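Laser Printer Upkeep for the Home Office

Streaks and gray backgrounds

Pull the toner cartridge and rock it side to side, keeping it level. If the streak returns at the same spot on every page, the drum is scratched and should be replaced. Do not leave a drum in daylight for more than 2 minutes.

Paper feed

Wipe the pickup roller with a lint-free cloth dampened with water. Fan the stack before loading. Damp paper curls in the fuser — store opened reams flat, in their wrapper.

Toner spills

Use cold water only. Hot water sets toner into fabric. A household vacuum will blow fine powder back into the room.
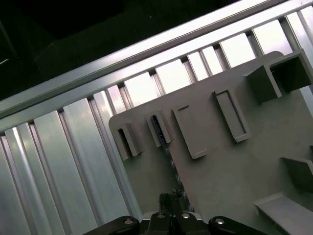
Duplex jams

Open the rear door first and draw the sheet out in the direction of travel. Check for torn corners, then print 2 single-sided pages before turning duplex back on.

Revised Sep 2, 2024, Yolandi Steyn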